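Fewer Pages, Same Number of Typos
1/28/24

The Ullside paper, where I spent two years misspelling councillors, has cut its print run to one issue a month. I heard it from Darcy Morin, who still edits the thing and who broke the news to me in an email with the subject line "well."

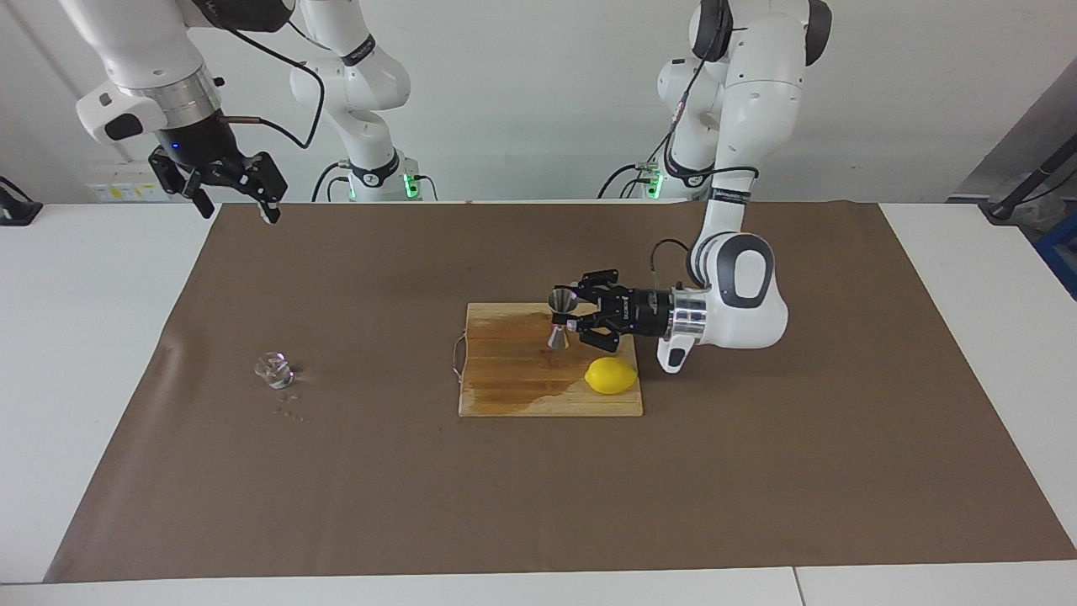 Print has always been the expensive part. When Darcy and I started, the printer wanted our pages by midnight and charged us extra if they came at five past, and they always came at five past. A newsroom could learn something from the steel jigger over that cutting board — it's a measure, it holds what it holds, and you can't pour a 76-line story into it and hope. We tried that most weeks. I once trimmed a school board story by removing the school board.

The website was supposed to fix all this when it launched in July. No page limits, no midnight, no printer. What we got was stories that went on until the reporter got hungry, and a comment section run almost entirely by one man named Hendrik Hendricks, who objected to the crossword. 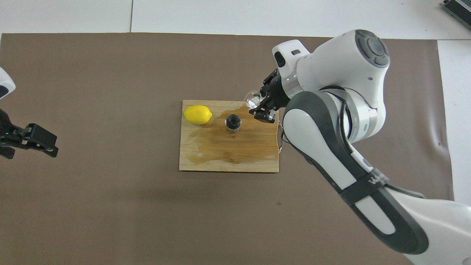
What I'll miss

The stack by the library door, mostly. Forty-eight pages in a good month, half of them ads for mattresses. People picked it up for the bus schedule and read the police log on the way home, then maybe a letter about leaf blowers. I don't know how you stumble into a leaf blower letter on a phone.

Darcy says the monthly will be "more considered," so I assume it will be late. I've renewed my subscription anyway. They spelled my name wrong on the receipt.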